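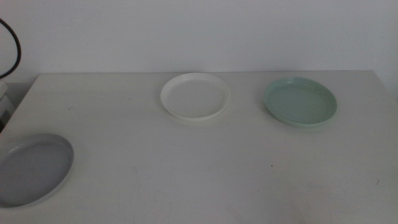
Marjatta Saarinen wrote back within the hour that we should leave the arm alone for now and sort out the dishes first, and I've been chewing on that ever since, so I thought I'd ask here as well.

I help with the after-school robotics club at Mudwood, and our project this term is sorting buttons by colour into three saucers: one grey, one white, one pale green. The grey and the green are found nearly every time. The white one, on our white table, is a nightmare! Out of 547 test pictures the program missed it in most of them, and the children are getting a bit glum. Do we change the saucer, or the table, or is there something cleverer we could do with the lighting? We show our work to the parents in August and there is very little money left in the tin.
Normand Petrenko

Hello Normand, what a lovely project. I'd keep the saucer and cover the table. We had the same bother with white cups, and a large sheet of dark blue sugar paper, taped flat at the corners, cured it in an afternoon. Go for matt paper if you can, as the shiny sort throws up reflections and then you're chasing those instead. You'll need to take your pictures again afterwards, I'm afraid, but 40 good ones will tell you whether it's working. If the children would like to keep the white table (ours were very stubborn about it), try a desk lamp low down at one side so that the rim throws a stronger shadow. Give the table a wipe as well, because smudges can look like edges to a simple program.
Pirmin Mösli

Just use a red plate. Worked for us.
Hatem Hajji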